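Bulness > Bench Robots > House Rules FAQ

House rules for the small-parts bench: your questions

214 shares | 6 comments

I look after the rules for the tabletop arm here at Bulness, and I get asked the same stuff over and over (which I love, keep it coming!). So I've put my answers in one place. The rules started life as the old Feslow checklist, and I've been trimming and patching them ever since.

Do I have to read the whole rulebook before my first session?

Nope! Read the first 4 pages and the stop-button card, and you're good to sit in. You'll need the rest before you run the arm on your own - and yes, I'll ask if you've read it.

Who gets to press the stop button?

Anyone in the room. You don't need permission and you don't need a great reason. If something looks off to you, press it and we'll talk after. I've never been mad at a person for stopping a run and I'm not going to start.

How fast can the arm go?

Our limit on this bench is 600 millimeters a second, and for a new task I want you way under that. Start slow, watch a few full passes, then bring it up a little at a time. The Arno software will happily let you type in a bigger number, so please don't take that as an invitation.

What's allowed on the table during a run?

Only the things the task uses. For a sorting task that's the blocks, the ball and the basket, and that's it. Coffee, phones, tape, your keys - all of that goes on the side shelf before you switch the arm on.

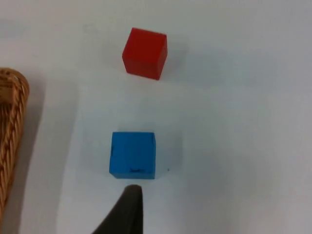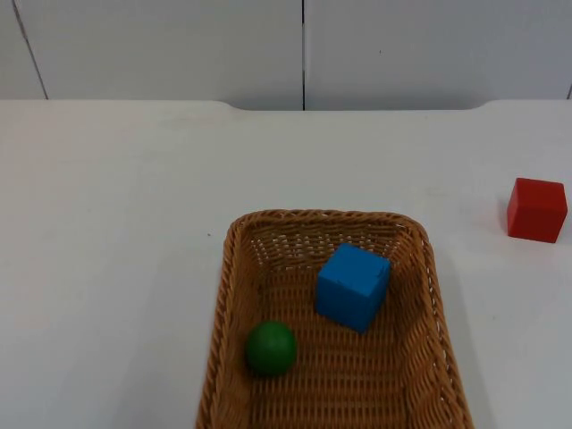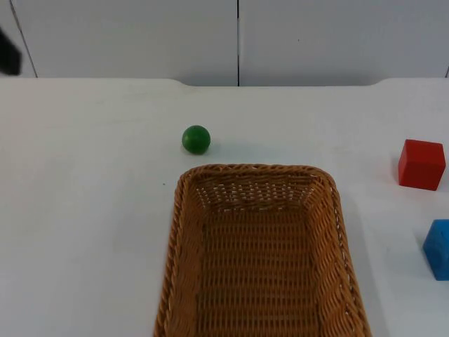
Can I reach in and fix a piece that's in a bad spot?

Stop the arm first, every time, even if the piece is right at the edge and you're sure you're quick enough. Press stop, wait for the light to go steady, move the piece, pull your hands all the way back, and then restart. It adds a few seconds to the run and I'm totally fine with that.

Does it matter where I put the pieces at the start?

It does, and people get too neat about it. Mix it up between runs! Turn a block a bit, slide the ball somewhere new. If every run starts the same way, we only learn that the arm can handle that one layout. Just keep everything inside its reach.

What do I write in the log?

Your initials, the task, the speed, and anything that went wrong. Misses and drops count as something that went wrong, so write those down too (a log full of perfect runs makes me suspicious). We used to have 6 columns and now it's 3 plus a notes box, so it really doesn't take long.

Are these the same as the official safety standards?

These are our own house rules and they sit on top of whatever the law and the published standards ask for. If one of mine ever seems to clash with those, follow the stricter one and send me a note so I can fix the page.

Can I use your rules in my own shop?

Sure, copy away. The folks at Hrytsenko borrowed them for their bench and changed the speed part to suit a bigger arm. You should do your own risk check too - your table isn't my table.

Contact the bench team | © Bulness | Back to top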